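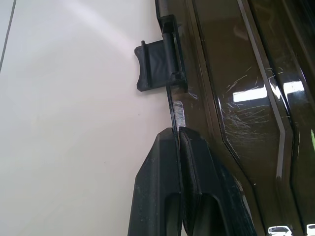
Modesau Biographical Register: frequently asked questions

Reading time: 3 min

What does the register cover?

The register holds short lives of people who held public office or taught in a recognised school in the districts of Dinport and Hilerby. It has 3260 entries. Ministers, councillors, chiefs, head teachers, inspectors and school founders are all within scope. Clergy are included only if they also taught or sat on a public body.

Are living people included?

No. An entry is opened after a death has been confirmed by a certificate, a burial record or a notice in a newspaper. Family letters are accepted as supporting evidence but do not count as confirmation.

How long is an entry?

The minimum is 200 words. Anything shorter is kept as a stub, with name, dates and offices held, and does not appear in search results unless the "include stubs" box is ticked. There is no upper limit, though few entries on teachers run past a page.

In what order are the facts given?

Birth and parentage come first, then schooling, employment, public office, marriage and children, and death. Place in the family ("third of seven") is given when a source states it. It is not worked out from lists of surviving children, which often leave out those who died young. 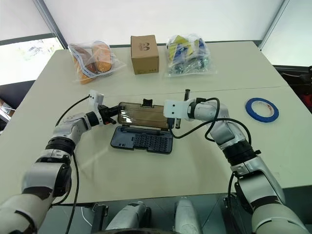 Photo: Wenjie Ye. Reproduced with permission.

How are place names written?

Places are given under the name in use at the time of the event, with the present name in brackets. A person born in a village that was later moved to another district is indexed under both. Boundary changes are listed in the place file, which can be searched separately.

Why do two entries give different dates for the same school?

Several schools closed and reopened, and some counted their founding from the first class held and others from the first government grant. Each entry follows its own source. The school file gives both dates where both are known.

How are people with the same name told apart?

Each person has a six-figure number, which does not change if the heading is revised. Headings carry years of birth and death where known. The surname Lu, for instance, covers two unrelated families of teachers in Hilerby, and the numbers should be quoted in any enquiry about either.

What does "fl." mean?

It marks the years in which a person is known to have been active, when birth and death are both missing. Staff lists and pay books are the usual source.

How do I report a mistake?

Write with the entry number, the sentence in question and a copy or full reference of the source you rely on. Corrections are made in batches every November. A changed entry keeps its earlier wording in the revision log. Where two good sources disagree, both readings are printed.

Can I submit a new life?

Yes. At least three sources are needed, one of them from the person's own lifetime. Obituaries and funeral programmes are useful for family details but are often wrong on dates of service, so please check these against a staff list.

May I quote from the register?

Short quotation is free if the entry number is given. Whole entries may be copied for teaching. Other uses need written permission.

Related pages
Abbreviations used in entries
Place file: Dinport and Hilerby
School file
Guide for contributors
Recently revised entries

Contact | © Modesau Biographical Register | Back to top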